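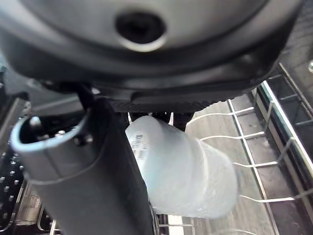 Contrôle avant projection, salle Jedison
Rempli par Kevin Alvarado, lundi, portes à 19 h

Sorties de secours : OK. Les deux battants côté cour s'ouvrent bien, j'ai poussé moi-même. Celui de gauche grince toujours autant, ça va faire rire pendant les scènes tristes !

Extincteurs : OK, 4 sur 4, étiquettes lisibles.

Éclairage des marches : à revoir. Rangée 5, la veilleuse clignote (je l'ai signalée à Talha Baloch, il passe avant l'ouverture).

Jauge : 607 places, affichée à l'entrée. Pour l'avant-première de Draltus on va être pleins, donc pas de chaises en plus dans les allées, même pour les cousins de l'acteur principal. Je me connais, je finis par dire oui.

Tapis et photocall : OK après retouche. Le bord rebiquait côté panneau Kotell, j'ai remis de l'adhésif. Repasser dessus en talons, enfin, pas moi.

Câbles de la sono : OK, sauf celui du micro pour les questions du public, à scotcher au sol.

Cabine : ventilation OK, porte coupe-feu fermée. Merci de ne plus la caler avec le carton d'affiches Echeverri, je l'ai encore retiré.

Reste à faire : veilleuse, câble micro.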